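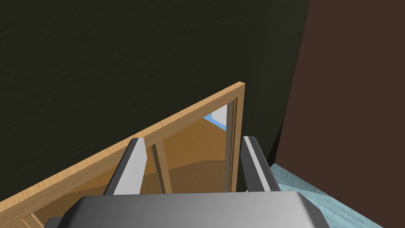

Old dance band transfers: leave the crackle in or take it out?

tealounge_martin
Posts: 401
Good evening to all. English is not my first language, so please be patient with me. I have bought the two-disc set of seaside orchestra recordings from the Relteo label, the one with the Temside Pavilion Orchestra on the first disc. I waited for it a long time, because I own only four of these sides on the original 78s and they are in poor condition.

My problem is the sound. There is no surface noise at all, and this I find strange. The violins have lost their edge, and in the slow waltz on track 13 the triangle is almost gone. On my own worn record I can hear the triangle very well, behind all the scratches. I wonder if other members have compared the new discs with originals. Maybe my ears are too used to the noise.

shellac_and_tea
Posts: 1794
Your ears are fine. Relteo have done this for years. They filter everything above the point where the hiss begins, and the top of the strings goes with it. I sold my copy after one week.

palmcourt_listener
I must disagree a little. I played the same set on Friday for my wife, who does not like old records, and she listened to the whole first disc without asking me to turn it down. With my other transfers she leaves the room after two songs. For people who want to enjoy the tunes, a quiet background is a big help.

Also the notes in the booklet are very good. There are five pages on the pier orchestras, with the names of the arrangers, which are usually left out.

shellac_and_tea
The booklet is good, yes. I did not buy it to read.

tealounge_martin
Thank you both. I agree about the booklet. I did not know that the Temside players also worked in the winter garden at Grirkville under a different name. This explains why two of my records, with different names on the label, have the same cornet player. At least I believe it is the same man, he has a very wide vibrato.

bassoon_in_back_row
Are you sure about the Grirkville connection? I have read this before, in an old club newsletter, and the writer gave no source. The Grirkville band had a saxophone section in the foxtrots and I have never heard a saxophone on a Temside side. If the booklet repeats the newsletter, then it is one mistake printed two times.

tealounge_martin
This is a fair question. I looked again in the booklet and it says only "it is understood that". So I was too quick, sorry. But please listen to the cornet in the "Sulemana" intermezzo and then in any of the Grirkville marches. I would like to know your opinion.

bassoon_in_back_row
I will do it when I have my turntable back from repair. The "Sulemana" is a nice piece, by the way. It was played everywhere for two or three summers and then it disappeared. The middle part in the minor key is much better than the first tune.

palmcourt_listener
It is my favorite on the whole set. On the new disc you can hear the harp behind the melody, and on the old cassette edition I could never hear it. So the cleaning did not remove everything.

shellac_and_tea
The harp is in the middle range, where the filter does not touch it. Play the last bars, where the cymbal comes in. On my 78 it rings for a good two seconds. On the CD it sounds like someone has closed a drawer.

needle_drop_930
I make my own transfers, so maybe I can say something useful. There are two kinds of cleaning. One removes the single clicks, and if it is done with patience you do not lose any music. The other one takes down the steady hiss, and with this one it is very easy to go too far. I remove the clicks and leave most of the hiss. After one minute I do not notice it anymore.

Martin, if your copy of the waltz is not cracked, try a wider stylus before you give up on it. The narrow one sits at the bottom of the groove, where the old needles did the most damage. I gained a lot with this on my worn records.

tealounge_martin
I did not know this about the stylus. Mine is the one that came with the turntable, so surely it is too narrow. What size do you recommend for a record from before the war?

needle_drop_930
Start with a 3 mil. If it still sounds rough, try a 2.8 and compare. Each record is a bit different.

palmcourt_listener
I will keep my CDs and be happy with them. But I would like to hear this triangle. If you make a new transfer, please write here how it came out.

tealounge_martin
I will. The stylus is ordered, the shop says it comes before the end of April.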